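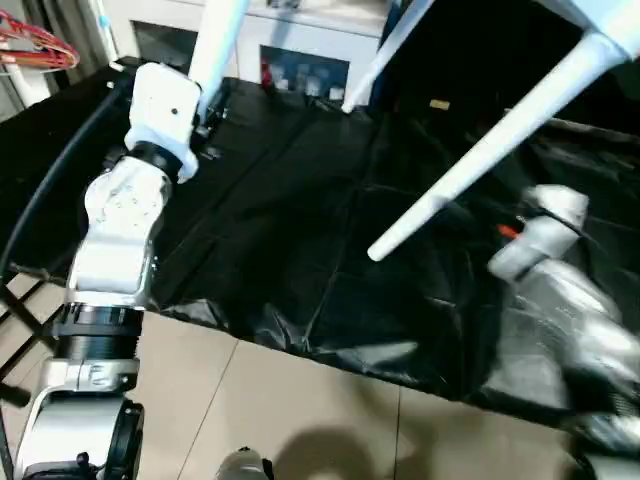
7th March

Slept badly, up before six. Rain on the skylight again and the bucket on the landing was a third full. I emptied it and went back to the Grindton letters, which is where I wanted to be anyway.

I have now read everything Dragica Omerović sent home from her first winter there. She writes mostly to her sister, and mostly about money and food. The price of flour comes up more than her husband does. In the December letter she says the boarding house has put five women in one room and that the stove is lit only in the evening. Then a long paragraph about a coat she is altering, with the old lining turned and used again. I copied that part out in full. I don't know yet if it belongs in the chapter.

The trouble is still the gap. There is nothing between the coat letter and the one where she is already working at Cheung's bakery, and by then she talks about the place as if her sister knows all about it. So at least one letter is missing, probably more. Mei-kuen Pan thinks they may be with the other half of the family in Olau. I wrote to her cousin there this afternoon and kept it short.

Lunch was the rest of the lentils. Walked to the post office and back the long way, by the canal. The path is closed past the lock, so I had to go up through the allotments and got mud over both shoes.

Chih-ming Tseng called at four about the map. He wants to redraw the streets behind the station because the ones I gave him are from the later survey – he is right, and I should have caught it. That puts the map back again. He was nice about it.

Did another hour on the notes after supper. My handwriting from last fall is very poor and I had to guess at two page references. Will check them against the originals next time I'm in.

Need to buy: printer paper, lamp bulbs, onions.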